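About Jendeck

Jendeck sells and rents tableware for meals that happen away from a dining room. We pack cutlery, cups, plates and blankets for parks, office lunches, school trips and small weddings. The shop and the packing room share one floor, and most of what we rent out goes through the same pair of long tables before it leaves.

Wing-yan Leung and Teun Dierckx opened Jendeck as a repair counter for old flatware. Customers kept asking to borrow the sets on display, so lending became the larger part of the work. We still straighten forks and polish out scratches, but only for pieces we sold ourselves.

Our cutlery is mixed on purpose. A place setting can have a fork, a knife, a spoon and chopsticks, and they do not have to match. Returned pieces are laid out on a blanket over the table, where they don't slide and don't scratch, and sorted from there.
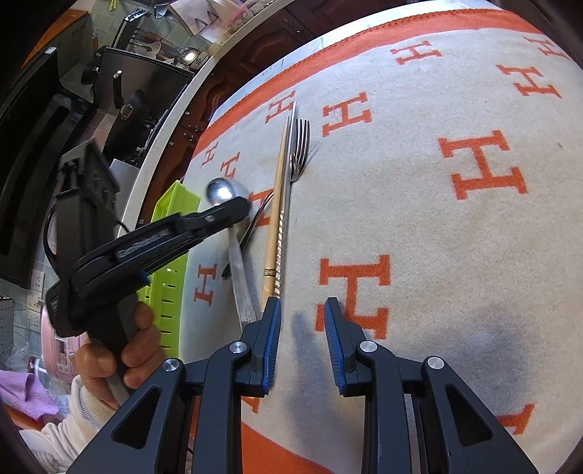
What we rent

The basic set is called Kello and serves two people. The larger one, Vidal, comes in a roll and can be ordered with or without serving spoons. Blankets are rented separately. Tell us if you are eating on grass or on a table and we will pick the size.

Rentals run for three days, counting the day of pickup. Rinse everything before you bring it back. You don't need to wash it. If a chopstick goes missing, let us know and we will charge for that piece only.

We hold 400 place settings in stock. October is our slowest month and the best time to ask about a large order.

Who works here

Wing-yan buys the stock and answers most of the email. Teun does repairs in the mornings. Ching-wen Chang runs the packing tables and checks each set against its list before the roll is tied. Lợi Vũ handles deliveries and school accounts.

Visiting

The counter is open from 9 a.m. to 4 p.m. Ring the bell at the side door if you are returning a set after hours. Parking is behind the building, next to the loading ramp.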